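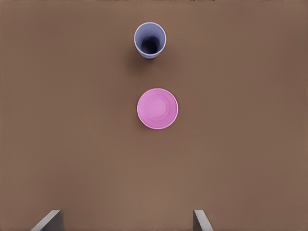
Chapter 6
Shrinkage and Draft in Moulded Tableware

A moulded part is always smaller than the cavity that formed it. The difference is called shrinkage, and it is stated as a percentage of the cavity dimension. A designer who ignores it will produce cups that do not stack and lids that do not fit.

Shrinkage depends on the material, the wall thickness and the rate of cooling. Thick sections cool slowly and shrink more than thin ones. Where a thick base meets a thin wall, the two pull against each other and the part may warp.

6.1 Draft

Draft is the slope given to a wall so that the part can leave the mould. Without it, the wall drags along the core and is marked or torn. Drinking vessels are generous in this respect — the taper needed for stacking is usually more than the taper needed for release. 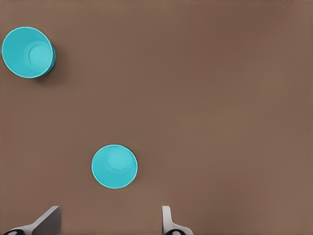

Figure 6.1 Turquoise plastic cups with tapered inner walls, seen from above.

Unnithan's rule, used in this chapter, fixes the draft first and the wall thickness second. Mösli reverses the order. Both methods are worked through in Section 6.4 for the Trirkley beaker, which has a capacity of 275 millilitres and a trial run of 2000 parts.

6.2 Measuring the finished part

Parts are left to stand for 18 hours before measurement. Readings taken sooner will be too large, as shrinkage continues after the part has left the mould. The rim is measured across two diameters at right angles, and the larger difference is recorded as ovality. 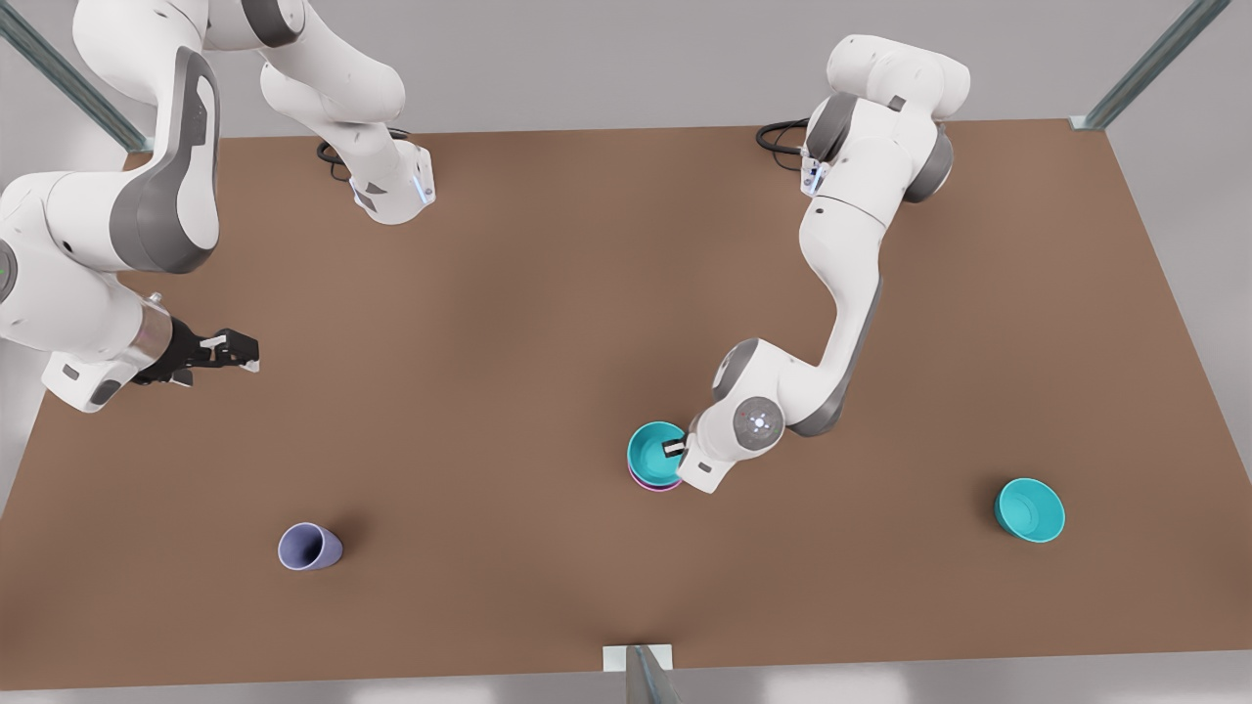

Figure 6.2 Four vessels at a brown table.

Related chapters
Chapter 4 Gates and Runners
Chapter 5 Cooling Channels
Chapter 7 Sink Marks and Voids
Appendix B The Holzer Shrinkage Tables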